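Trallden Task Box
=================

*Equipment, tabletop, hands-on. Stock status: usually.*

The Trallden is a box with buttons on it. We have tried for some time to find a grander way to put that, and the people who buy one keep telling us the plain version is what sold them. It sits on a table, you press, flip, turn and plug things, and then you put everything back the way it was so the next person can do it again.

It is sold to training rooms, hand therapy clinics, test benches, school workshops and the odd parent with a large budget. All of these customers want the same box and each of them is sure the others are using it wrong.

## What's on it

The box is built in three modules that sit in a row, with a carrying handle at each end. The order can be changed at the time you buy, and later if you own a screwdriver and have a free Wednesday.

**Button module.** Four round push buttons in the arcade style: blue, red, green and yellow. They have domed caps and the kind of travel that makes grown adults press them a second time for no reason. They are momentary, so they do nothing once you let go. A small white square button lives behind them and gets much less attention than it deserves.

**Switch module.** Two metal toggles and a recessed panel with a label window. The front toggle is marked "Off" and "On," in that order, left to right. The rear toggle has no words beside it. We used to print some, and then every site wanted different words, so now there is a sheet of stickers in the lid pouch.

**Plug and knob module.** Jacks for probe plugs, with leads, and a knob to turn. This is the module that people underestimate. Buttons take a second to learn. Getting a plug to seat straight while the lead tries to go somewhere else takes most of an afternoon, and the second afternoon is no better if you've switched hands.

The panels are dark teal green. We are asked for black every month and for "a nice blue" every January, and the answer is still teal. 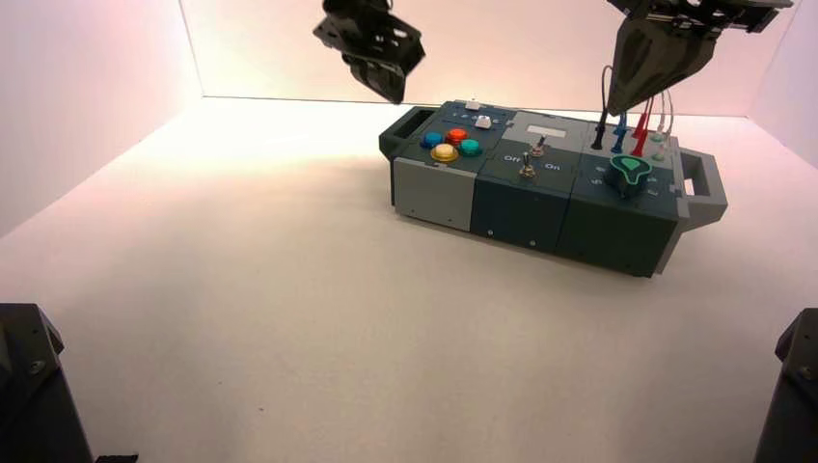
A reader of our setup notes, Teltero workshop by signature, wrote in to complain that the handles make the box too easy to carry off. Their Trallden had been to three departments and a birthday party before it came back, and could we please sell a version without them. We can't, because the end pieces and the handles are one part, but we do now sell a tether (see Extras). The same letter asked whether the buttons could be made quieter. They can be made slightly quieter. It costs extra and everyone misses the click.

## Setting up

Put the box on a flat surface with clear space on every side. It has rubber feet and stays put under ordinary use. If it slides, wipe the feet and the table with a damp cloth and let both dry. If it still slides, whoever is using it is pressing too hard, and that may be worth writing down.

Light matters more than you'd expect. A plain table and soft, even light make the labels easy to read. A window directly behind the user puts a bright spot on every glossy cap, and the yellow one suffers worst.

You can set the box square to the table edge or at an angle. Square is tidier. Angled is harder, since the plugs no longer line up with your elbow, and many rooms turn it a little after each round to stop people from working by habit. Tape on the table will help you get back to the same angle. The tape will also be there forever, so choose a color you like.

## Resetting between users

The box has no reset button, in spite of having so many others. Resetting is done by hand:

1. Front toggle to Off.
2. Rear toggle to wherever your site has decided it belongs.
3. Knob back to its start mark.
4. Plugs back in their home jacks, all the way down.
5. Leads laid over the rear edge.

Step 5 gets skipped. Leads left across the top end up under somebody's wrist, and then a plug comes out at the wrong moment and there is a discussion. Lay them to the rear.

A plug that is nearly in looks a lot like a plug that is in. Press it with a thumb. You'll feel a small stop at the bottom, and if you don't feel it, you weren't there yet.

## The Skornitetti card deck

Each box ships with a deck of task cards called Skornitetti, a name we inherited from the first batch and have never been able to explain to the printer. Each card has one short job on it, such as "red, then front toggle on" or "move one plug, then move it back." You can draw cards at random or stack them in order of meanness.

The deck has 15 blank cards for your own tasks. Please write on these in pencil at first. We have seen a good many decks from the field, and the jobs people make up on the first day are always too long. A task with more than five steps is a recipe, and the person doing it will spend the whole time reading.

There is also a card that just says "wait." It is the least popular card in the deck and the one the clinics ask us to print more of.

## Technical details

| | |
|---|---|
| Layout | Three modules in a row, handle at each end |
| Push buttons | Blue, red, green, yellow, plus one small white square |
| Toggles | Two, metal |
| Connections | Probe plugs with leads |
| Panel color | Dark teal green, light gray ends |
| Logging (optional) | Last 1000 presses, oldest dropped first |
| Warranty | 5 years on the housing, less on the leads |

The warranty on the leads is shorter because we have seen what people do to leads. Pull on the plug, please. The thin part is not a handle, and you have been given two perfectly good handles.

## Logging

The optional log keeps a list of presses and flips with the time between them. It stores the last 1000 and then starts to forget, as do we all. You read it out over a cable at the end of the session. There is no app. There was an app, and it spent most of its life asking to be updated, so we put it out of its misery and wrote a better page in the manual.

The log can't tell you who pressed what. If two people are leaning over the box, you'll get one long list and an argument. It also counts double presses, including the ones done purely for enjoyment, so expect the blue button to look busier than your plan says it should.

## Cleaning and care

Wipe with a soft cloth, slightly damp. Skip the strong stuff; it dulls the caps and takes the white print off the switch module, after which you'll be learning Off and On by feel. Crumbs collect around the button rings. A dry paintbrush gets them out. Compressed air also gets them out, and sends them into the jacks.

The small screws along the lower edge of the modules can be snugged up once in a while. Snug is enough. If a seam between two modules has opened up, loosen the screws on both sides, push the modules together on a flat table, and tighten again a little at a time. Going hard on one side first gives you a box with a slight bend and a rocking foot, and then you'll be reading the part about sliding again.

Store it with the leads unplugged and in their pouch. Wrapping them around the handles looks neat and slowly ruins them.

## Extras

- **Tether.** A steel cord with a loop at each end. Fits either handle. Added to the list by popular demand from Teltero.
- **Seppälä tray.** A shallow tray for spare plugs, caps and the deck, with a lip so that small things stop rolling under the radiator.
- **Spare cap set.** All four colors. You can swap them around to make old hands start from scratch, and you should tell them first. Or afterward.
- **Lead pack.** Black, blue and red. Order these before you need them.
- **Sticker sheet, second edition.** Adds "Maybe," which the schools wanted.

## Ordering

The box is 400 with the deck, the sticker sheet and one set of leads. The log is extra, and so is quieter clicking. We build to order in small runs, so tell us your module order when you write. If you leave it blank you'll get buttons, switches, plugs, from left to right, and that suits nearly everyone.

Left-handed sites often ask for the reverse. Try the usual order for a week before you decide; with the box turned at an angle, the difference is smaller than it sounds on paper, and changing it back costs you only the screwdriver work.

Returns are fine within 15 days if the box is clean and the deck is complete. Check for the "wait" card before you pack it up. It tends to have been lost by then.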